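2.2 Refusals on the ground that no record exists

The register used in this study lists 2222 requests for access made to the councils of Wadano and Reltwood. We coded each entry by its outcome and by the wording of the decision letter. A good share of the letters did not refuse access in the usual sense. They told the applicant that the council held no document answering the request, and the matter was closed at that point.

The two councils treat this outcome differently. Wadano records it as a refusal, which gives the applicant a right of internal review. Reltwood records it as 'finalised – nil documents' and its letters make no mention of review. An applicant in Reltwood who suspects that a search was poorly done has to find the review provisions without help, and few in our sample did so.

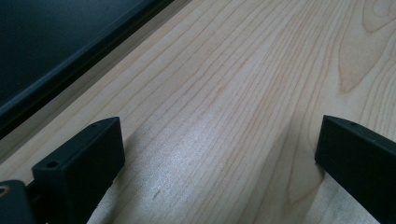 Figure 2(a). Light-coloured wooden tabletop.

Search effort was harder to code than outcome. Wadano's officers complete a search sheet naming the business units contacted and the terms used in the records system. The sheets are uneven. Some list every mailbox and shared drive that was opened, while others say only that 'relevant staff' were asked. We treated a sheet as adequate where a second officer could have repeated the search from what was written down.

Reltwood has no equivalent form. For that council we relied on emails attached to the file, and where there were none we coded search effort as unknown. This leaves a gap in the comparison that later sections do not try to fill.

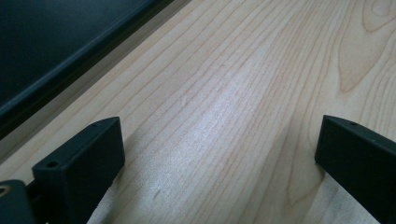 Figure 2(b). Wooden surface with arched grain at upper right.

The subject of the request mattered as well. Requests for property files, building approvals and complaints about neighbours were seldom closed as nil documents, and when they were, the usual cause was a wrong street address. Requests about policy were another matter. Applicants asked for 'the plan' or 'the policy' on flooding, heatwaves, stray cattle or the loss of the town water supply, and the officer looked for a document with that title. Schmieder's distinction between a titled record and a scattered one is useful at this point – a council may have made firm arrangements for a heatwave across rosters, minutes and contractor emails without ever calling them a plan.

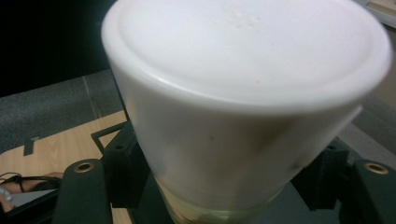
Local Government Records Group, School of Public Administration

Officers at Wadano were more likely to telephone the applicant before deciding a request of this sort. File notes show that the call often changed the scope, and the reworded request then turned up minutes or correspondence. Reltwood's practice was to decide the request as lodged. Its delegate's manual, last revised in March, tells officers to read the words of the application 'as they stand'.

Randow found the same split among rural shires and put it down to staffing. Our files give some support to that view, though Wadano's access team is no larger than Reltwood's. 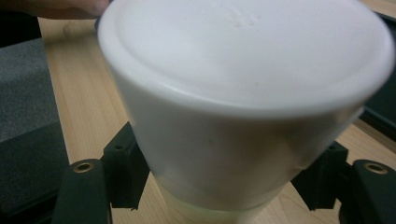 2.3 Time taken to decide

Both councils count days from the receipt of a valid application, but they differ on when an application becomes valid. Wadano starts the clock when the fee clears. Reltwood starts it when the delegate accepts the scope in writing, so a request can sit for weeks without ageing in the register. Times were therefore recalculated for both councils from the date stamped on the original application.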